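4. Recording fastening demonstrations

The Turnstead policy is trained on wrist-camera views alone, so each episode must start from the same layout. In the December trials, 356 of 400 episodes were usable.

4.1 Before you record

1. Clear a working area on the wood tabletop and set the green ring flat on it.

2. Bring the blue driver to the white fixture with the bit pointing down. Check that the work light is on. 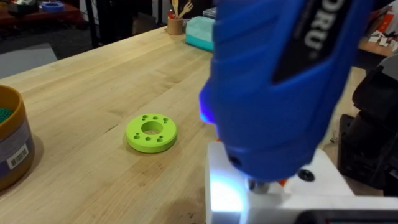 3. Hold still for 2 seconds, then start the episode.

Caution: Keep fingers and sleeves away from the bit while the driver is powered.

4.2 Checking the finger

Raise the wrist clear of the tabletop and look at the live view. The blue finger should stand upright in the orange ribs, with its pad on the right.

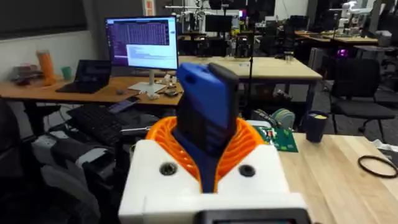 Figure 4-2. Wrist view of the finger and orange ribs.

Note: If the finger leans, stop and refit it. Nurhan Uçar keeps the Imari settings file for each fitting.

4.3 Recording an episode

1. Lower the bit toward the ridged orange part between the white blocks.

2. Keep the screw heads in view during the approach.

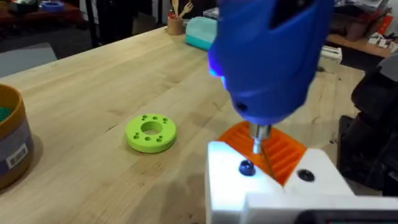

3. Release the trigger and back the tool away.

4. Mark the episode "keep" or "drop" in Prollport before you start the next one.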